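# Chapter 8: The Counter and What Sits on It

Most books on kitchen practice begin with knives. A few begin with fire. We begin with the counter, and with a doubt: is there any good evidence that an orderly counter makes anyone a better cook?

The claim is repeated so often that students arrive believing it. Cooking magazines say it, and makers of trays and bins say it louder. When Ruben Van Rooij went looking for the source, he found a trail of pamphlets quoting earlier pamphlets, the oldest of which quoted a salesman. His own study in Irton followed 47 home kitchens and logged 407 meals. Cooks with tidy counters did start sooner. They didn't finish sooner, and their food was rated no better by the people who ate it.

So why give the subject a chapter? Mainly because the counter is where small decisions pile up, and small decisions can be looked at one by one. Take the common advice to "group like with like." It sounds sensible until you try to apply it. Does a lemon belong with the lime, because both are citrus, or with the bowl you'll squeeze it into? The advice has no answer. It only tells you to have a group.

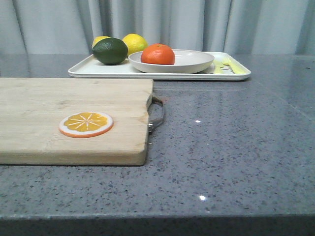
*Figure 8.1. Fruit and a shallow bowl share a tray behind the cutting board. The orange slice on the board appears to be a toy or decorative piece.*

A tray like the one in Figure 8.1 is usually praised for keeping things together. Fine, but it also takes up counter, and what it holds has to be reached across the board. In the Irton kitchens, trays behind the board tended to fill up with whatever had no other home. One household kept a tray for fruit in January and by spring was using it for mail. Van Rooij calls this "drift," and he is careful to say he doesn't know how common it is outside his sample. We should be just as careful.

The cutting board raises a different question. Standard advice, including the Hirkeck course that many of you will have taken, says to clear it completely between jobs. For raw meat there is no argument. For a slice of fruit or a heel of bread the case is thinner than the course lets on, and mostly comes down to whether you need the space.

## Bowls as parking places

Bowls deserve more suspicion than they get. We think of them as tools for mixing, yet on most days they hold something that is waiting to be used. Eggs are the usual case. An egg set down on a flat surface can roll, and a bowl stops it.
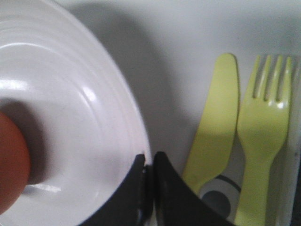 The trouble starts when the bowl is then wanted for mixing. Now the egg must go somewhere else, often back to the flat surface you were trying to avoid. Rellgate's kitchen manual solves this by telling readers to own more bowls. Meijer, writing for small apartments, tells them to own fewer and crack the egg sooner. Neither tested the advice.

In the sections that follow, treat each rule as a guess until you have tried it on your own counter. Section 8.1 covers reach and clearance. Section 8.2 returns to drift, with Van Rooij's tables reprinted in full.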